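Sweets on the Table: How a Shared Bowl Changed Our Common Room
Project report, second year, Design and Everyday Life
Devness College

Why I chose this subject

When we were asked to pick one small habit of daily life and follow it for a term, most of my course went for phones or bus queues, and I did think about both of those for quite a while. In the end I chose sweets. My grandmother always kept a dish of them on the sideboard in Younis, and as a child I believed that every proper house had one and that a house without one must be going through hard times. I wanted to find out whether a bowl of sweets still does anything for a room, or whether I was just being sentimental (my tutor suspected the second, very kindly).

The room I used was the common room on the ground floor of Zoltadus House, where I live. It is a long room with a kettle at one end and a sofa at the other that sags in the middle. People mostly pass through it on the way to somewhere else.

What I did

From January I put out sweets on the table near the kettle and kept a notebook. I had a budget of 80 pounds from the Lirkuto student fund, which sounds like a fortune in sweets until you start buying them. Over the whole project I put out 1132 sweets, counting each bag before it was opened, and I wrote down what was left at nine in the evening.

There were 5 arrangements, and each was given the same number of days: a bowl of wrapped sweets, a bowl of unwrapped ones, a plate of both together, a closed jar, and finally a bowl with a mug standing next to it. The mug came about by accident, after somebody left theirs on the table and I found three toffees in it the next morning. I liked this so much that I made it part of the plan.

I also left a pad of paper and a pencil out for comments. Most of what I got back was drawings of cats, but there were some useful remarks too, and I have copied a few of them below.

What happened

The closed jar was a failure, and I am still a little sad about it because it was a lovely jar. People seemed shy of taking the lid off. One note said, "It makes a noise and then everyone knows." The open bowl of wrapped sweets went down fastest of all. In the weeks when it was out, about 575 sweets were taken, far more than from any of the others, and on two evenings I had to run upstairs for another bag before the film had even started.

Unwrapped sweets were trickier than I had expected. Some people said plainly that they did not like to eat something other hands had been near, and I can't argue with that. Others said they were the only ones worth having! The gummy bears in particular had loyal friends. 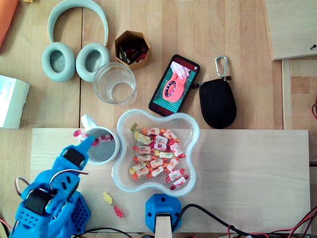

Wrapping matters more than flavour, if my notebook is to be trusted, and I went back and forth over this page for a long time before I was willing to write it down. A twist of paper at each end tells you that the sweet is yours alone, and it gives you something to do with your fingers while you talk. It looks cheerful as well. The clover-shaped bowl, heaped with white wrappers with red and orange fruit on them, draws the eye much sooner than the two bears lying loose on the board beside it, and the few pink and red ones in the mug have a private look, as if put by for later. Several people used that very phrase about the mug. "Those are the saved ones," said one note, and another said, "I'd take from the bowl but not from the cup." I had never told anybody there was a difference.

What I would change

I would start with a smaller bowl. A full one is a fine sight, but I think it made people take two where they would have taken one, and it muddled my counting. I would also put the sweets at the sofa end for half of the time, as the kettle brings people in by itself and I can't separate the two.

A few neighbours asked for fruit instead, and a bowl of satsumas would make a very good comparison for anyone who has the budget. I have left my notebook, the jar and the comment pad (cats included) in the project cupboard for whoever would like to carry on.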